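The glove came off first

Firouzeh Kordestani has a pale line across the back of one knuckle, and she would like me to stop looking at it. "It's a scratch," she says. "I've had worse from a tin of sardines." She has worked with hand-held grippers for two years, mostly in people's homes, tidying small things into boxes so that a robot may one day learn to do the same. In August one of them closed on her finger and would not let go. 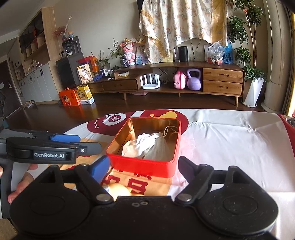
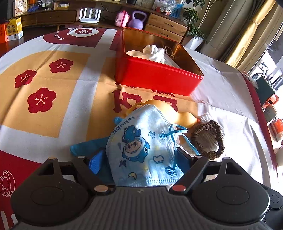 Small household things and an open red tin: the kind of tabletop job Kordestani does.

The job was in Doltodville, in a flat on the second floor. She had been asked to put soft items into a container, over and over, swapping them about between goes. The gripper was a Pandey, a make she had used before without trouble. On this one the fingers were meant to spring open when she eased off the trigger. They didn't. She had reached across with her free hand to straighten a sock, and the pads shut on her finger through a thin cotton glove.

"It wasn't strong," she says. "People hear 'robot accident' and think of a car factory. It was like a clothes peg with a grudge. But I couldn't get at the trigger properly, and every time I pulled, the linkage tightened."

She got free by wriggling out of the glove. The scratch came from a pin on the inside of the finger, which had worked its way out of its seat.

What interests me is what happened to the report. She filled in the form that evening and ticked "equipment". When it came back it had been changed to "handling". She still has both copies and laid them side by side on her kitchen table for me.

Devendra Sisodia looks after the tools for Goltar, the firm that ran the job, out of a unit in Indcombe. He agreed to talk, though not for long. The change was made, he says, before he had seen the gripper. "I wouldn't have put handling. I'd have put nothing until I'd had it apart."

When he did have it apart, he found the return spring had slipped off its post and the pin was standing proud. He then pulled in the rest of the batch, 19 grippers in all, and found the same loose pin on 9 of them. I asked if that was a lot. He thought for a while and said it was more than he liked.

Goltar's answer was a new check. Each gripper now has to be opened and closed 100 times on the bench before it goes out. It sounds thorough until you ask how often the thing is used. Kordestani reckons she can squeeze the trigger 400 times before lunch. Sisodia doesn't argue with her. "The check finds a bad one on the day it's bad," he says. "It won't find one that goes bad on the Thursday side of the week, if you like. For that you need to look at it in the home, and I'm not in the home."

So who is? "Me," says Kordestani. She was sent a card with a drawing of the pin and told to press it with her thumb before starting. She does it. She has not been told what to do if it moves, apart from ringing a number that goes unanswered after five.

I put it to Sisodia that a firm teaching machines to be careful with other people's belongings might manage a phone line. He said that was a question for someone else, and gave me a name. I have written to that person twice.

The form has since been changed back to "equipment". There was no letter with it. Kordestani found out when she asked for a copy to show me, and the date on the amendment is October 4, 2023, the day after I first rang Goltar.

She is still doing the work. She likes the hours, and she likes seeing other people's front rooms. I asked whether she trusts the grippers now and she held up her other hand, the one without the mark.

"I keep this one in my lap," she says.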